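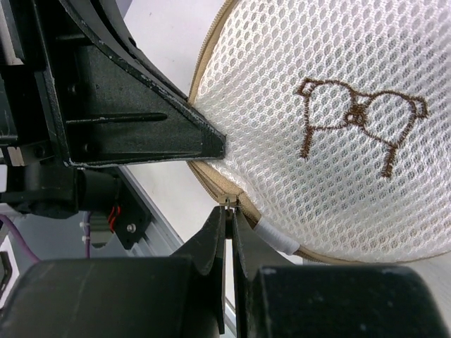 Figure 1. Wrist camera view at the zipper slider of a mesh laundry bag. A band of white tape is wrapped around the zipper edge to the right of the slider.

Robot Learning for Household Tasks
Unit 6: Learning Contact-Rich Tasks from Demonstration
Instructor: Rogério Sampaio
Handout revised 2/13/21

6.1 Purpose of this unit

Earlier units treated grasping as a question of where to place the fingers. This unit considers what happens after the grasp, when the robot must keep hold of an object and move it along a path that the object itself defines. The zipper is our main case. It is small and familiar, and it is hard for a machine in ways that students often underestimate on a first reading.

Students should come to the session having read sections 6.2 through 6.4. Section 6.5 describes the study carried out in the Sturnton laboratory, and section 6.6 contains the written work.

6.2 The task

A zipper slider is a rigid part that travels along a flexible track. On a stiff jacket laid flat, the track changes little as the slider moves. On a mesh laundry bag it changes a great deal. The netting gives way under light contact, the trim bends around the rim of the bag, and the direction of travel turns with it. A straight pull that is correct at one point on the rim will be wrong a short distance later.

The slider is also small in comparison with the fingers that must hold it. In Figure 1 the two black fingers meet at the slider where the beige trim curves, and a modest error to either side would place them on the trim or the netting instead. Note as well that contact is not limited to the fingertips. The tip of the large black bracket presses into the left side of the bag and dents the mesh slightly. Contact of this kind changes the shape of the cloth, and a model of the task that considers the fingers alone will leave it out.

6.3 Why the camera is placed at the wrist

A camera fixed above the table gives a steady view of the whole work area, but the arm and gripper often hide the slider at the moment when it matters most. A camera at the wrist travels with the gripper and keeps the fingers in nearly the same part of every picture. The policy can then learn the position of the slider in relation to the fingers, and it depends less on an exact calibration between the camera and the base of the arm.

There are costs. The view is narrow, and much of it may be taken up by the robot's own parts, as it is in Figure 1. The policy may have no sight of the far end of the zipper. Motion blur is greater than with a fixed camera. In addition, two moments in a task may look almost the same from the wrist and yet call for different actions. For this last reason the method described below supplies a short history of gripper positions along with the current picture.

6.4 Behavior cloning, in brief

Let o be an observation and a the action taken by a human operator when that observation was recorded. A demonstration is a sequence of such pairs. Behavior cloning fits a policy that predicts a from o by reducing the difference between the predicted action and the recorded one over all pairs in the training set.

The method is simple and has a well-known weakness. The training set contains the states that the operator visited. When the policy makes a small error it may enter a state that the operator never visited, and its next prediction is then less reliable. Errors of this type build upon one another. In the zipper task the usual form is a grasp slightly off center, followed by a pull at a slight angle, followed by a slip.

Two remedies are used in this course.

Action chunking. The policy predicts a short run of future actions in place of a single one. Fewer decisions are made over the length of the task, so there are fewer points at which an error can enter. The price is a slower response to unexpected contact.

Recovery demonstrations. The operator begins from a poor state on purpose, for example with the fingers beside the slider, and records the correction. A small number of these can be worth more than a larger number of clean runs.

6.5 The Vukulier study

The Vukulier study asked whether recovery demonstrations improve zipper closing when the total number of demonstrations is held fixed. Two training sets were prepared, each with 71 demonstrations on mesh bags. The first set contained clean runs only. In the second, 56 were clean runs and the remainder were recoveries. The network, the training schedule, and the camera placement were the same for both.

Each trial was divided into stages: approach, grasp of the slider, first pull, the curve, and release. A trial was marked at the last stage completed. This form of scoring is recommended for student projects. A single mark of success or failure hides the place where a policy breaks down, and two policies with equal success rates may need quite different repairs.

The main findings were as follows.

The two policies behaved alike during approach. Recovery data gave no clear benefit before contact was made.

The policy trained on the mixed set was more likely to make a second attempt after a missed grasp. The policy trained on clean runs tended to carry on with the pulling motion although the fingers held nothing.

Both policies lost the slider most often on the curve. The mixed set reduced these losses but did not remove them. Review of the recordings suggested that the wrist turned too late, so that the pull ran across the track before it followed the track.

The authors of the study advise caution on one point. All trials used bags of a similar build, and bags differ in trim color, weave, and decoration. A policy may attach itself to a mark that happens to lie near the slider. The bag in Figure 1 carries a brown embroidered drawing on the mesh and white tape on the trim, and either could serve as a false landmark if it appeared in the same relation to the slider throughout training. The Ondcombe test set, issued with Assignment 5, contains plain and decorated bags for this reason.

6.6 Written work

Answers should be brief and should refer to the readings where suitable.

1. Explain why a policy trained on clean runs might continue to pull after a missed grasp. State what such a policy has and has not observed.

2. Propose one added sensor that would help detect a slip on the curve. Describe how its signal would enter the policy.

3. Using Figure 1, identify one visible feature near the slider that could act as a false landmark. Design a test that would show whether the policy depends on it.

4. Discuss the effect of a longer action chunk on the curve stage. Under what conditions would a shorter chunk be preferred?

Submit written work through the course page before the next laboratory session. Laboratory groups meet in the Rocha Building, and each group should bring its stage scoring sheet from Unit 5.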